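Chore Watch: Is It Done Sweeping Yet?

Jan 8, 2022 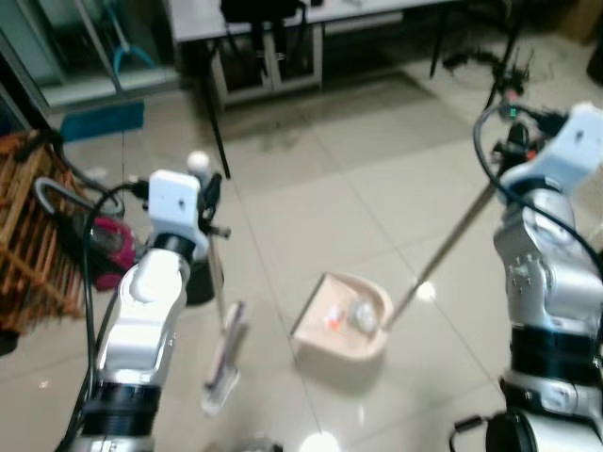 Every January somebody promises us a machine that will do the housework by summer. Doswood is this winter's entry, with a two-armed sweeper it hopes to put in small shops. I went to look in on it and came home still owning a broom. Give it credit for using the same gear as the rest of us, a hand brush in one gripper and a long-handled dustpan in the other, with something small and orange already in the pan next to a crumpled bit of something see-through. My nephew's personal best is lower. Speed is another matter. Doswood claims 2,355 practice sweeps so far and won't say how long the average one takes, though I had time for 2 coffees. Tustar says its own model will wipe counters and load a dishwasher, but the February demo covers counters only. Stairs, both firms agree, are a later conversation.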